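Finding the Grasp Frame in a Hand-Held Gripper Recording

Before a demonstration can train a policy, you need to know which frame the fingers close on. The steps below use the Vaher labeling tool, but any viewer that shows video and gripper width together will do.

Start by loading the episode and plotting gripper width against frame number. A typical cloth episode runs to 729 frames. Look for the long downward slopes. Each one is a possible grasp.

Smooth the width signal with a median filter of 9 frames. Without it, small finger movements show up as extra grasps. Then mark the first frame where the width stays steady for 8 frames in a row.

Now check the mark against the video. Thin cloth is the hard case: the width can settle near zero whether or not there is fabric between the pads. Step through the frames and look at the gap between the fingers.

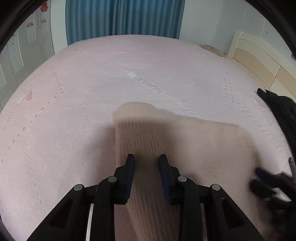

Sarmīte Org
Perception software, Rarkton

With a ribbed knit like this beige one, wrinkles running in between the fingers are a useful cue. Flat, even ribbing on both sides usually means the mark is too early. Move it forward and check again.

Don't threshold on color alone. A thin weave lets the sheet show through, so a pale cloth on a pale pink bed gives the segmenter very little to work with. Crop to the area between the two blue pads and compare texture instead.

Save the corrected frame number in the episode file under grasp_start, then rerun the export. If the exporter reports a missing key, check that you saved to the episode file and left the session file alone.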